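Sloped Metal Work Bins – Open Top

Sold by Tunlow. Page revised July 4, 2024.

Most bin listings promise you the last container you will ever buy. We have sold enough of them to doubt that. A bin is a floor and some walls, and what matters is how the floor holds up and whether you can get at the parts in the corners.

Our gray metal bin has an open top and sides that slope in toward the floor. The slope is supposed to send parts back to the middle. Sometimes it does. Long pieces will still sit wherever they please, and we would not buy the bin for that feature alone. What the slope does give you is room to reach in from the side without scraping the rim. 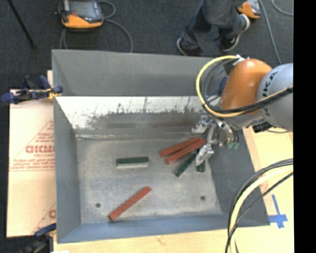 Gray bin with red and green bar-shaped blocks on the floor. Note the wear on the metal.

The floor marks. Pale scuffs come with use, and the shiny areas scratch too. Zilgate sells a polish for this and we tried it in February. The scratches looked the same to Aivar Ots, who runs our returns bench, and he is easier to please than most of us. If looks matter to you, get something painted and accept the chips.

Shiny metal also throws back a reflection of whatever is lying near it. Fine for storage. If you sort by color under strong light, try one bin before ordering a row of them.

There are small round holes in the floor. Check your smallest part against them before you order. We get this question after delivery far more often than before it, and small screws are not a good match for this bin.

Ordering
Single bins ship from stock. Packs of 6 ship flat on a pallet and need a signature. Orders of 100 or more are quoted by Dzifa Ankrah at the sales desk – please send her your part sizes along with the quantity.

Returns
Unused bins only. Scuffs from normal use are not a fault and we do not refund for them.

Customer comment
"Does the job. Louder than I expected when you drop things in. The corners are easy enough to clean, but I would not call it pretty." – Grigore Olteanu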